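**Equipa estudantil da Bristosham treina robô para abrir gavetas**

11/11/2025. A equipa de estudantes Furkier, da escola técnica Bristosham, iniciou a fase de ensaios do projeto Jirotach, dedicado à manipulação de mobiliário doméstico por um braço robótico. O trabalho decorre no âmbito da disciplina de Automação e destina-se à prova interescolar de dezembro, na categoria de objetos articulados.

O regulamento da prova define 4 tarefas: abrir uma gaveta com puxador, fechá-la, abrir uma gaveta sem puxador e retirar um objeto do interior. Cada equipa dispõe de 8 minutos para a sequência completa. Não é permitido intervir no móvel depois de iniciada a contagem, e o modelo a utilizar na final só é conhecido no próprio dia.

Para os ensaios, a equipa adotou um pequeno móvel de duas gavetas, usado, pousado sobre um tampo branco. A gaveta superior tem um puxador de plástico; na inferior, o único ponto de preensão é o recorte semicircular no bordo. 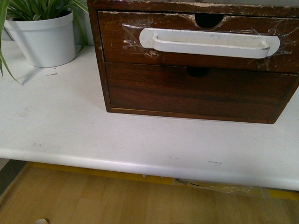

*Móvel de ensaio do projeto Jirotach, com puxador branco e fita transparente na gaveta superior.*

Segundo Ardalan Kiani, aluno responsável pelo controlo, as duas gavetas exigem estratégias distintas. Com o puxador, a pinça fecha sobre a barra e recua em linha reta, com limite de força no eixo de tração. Com o recorte, um dos dedos entra pela abertura e puxa a frente por dentro, o que reduz a margem de erro na aproximação. "O erro lateral admissível no recorte é de 2 milímetros. Acima disso, o dedo toca no bordo e o ciclo é interrompido", explica.

A deteção dos pontos de preensão é feita por um modelo de visão treinado pelos próprios alunos. As superfícies brilhantes continuam a ser a principal fonte de falsas deteções, uma vez que os reflexos são por vezes classificados como arestas. A equipa está a recolher novas sequências com diferentes ângulos de iluminação e conta repetir o treino do modelo antes do fecho das inscrições.

O docente orientador, Keyvan Karimi, indica que a trajetória de abertura passou a ser calculada a partir da força medida no punho, sem recurso a um modelo geométrico prévio do móvel. A alteração permite ao braço corrigir o movimento quando a gaveta corre desalinhada nas guias.

O braço e a pinça foram cedidos pela Hassanpour até ao final do ano letivo. A escola inscreveu 2 equipas na prova; a segunda concorre na categoria de transporte de carga.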